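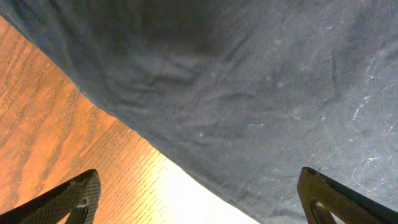 Huỳnh

I keep reading that the Kurkora fair drew 3,000 people on its first Monday. Maybe. The old fairground had one gate and a rail stop that took 24 riders at a time, so somebody was either very patient or very generous with the tally. 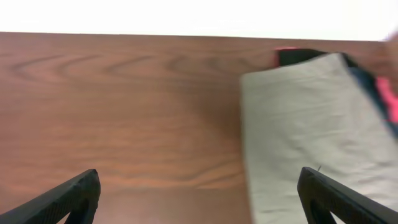
Folded gray cloth on the table

The plaque by the Denine pavilion repeats the number and adds that the fair ran 83 days. The souvenir program I own stops at six weeks — and it was printed in May, before the gates opened. I'd like to see a ticket ledger before I believe either one.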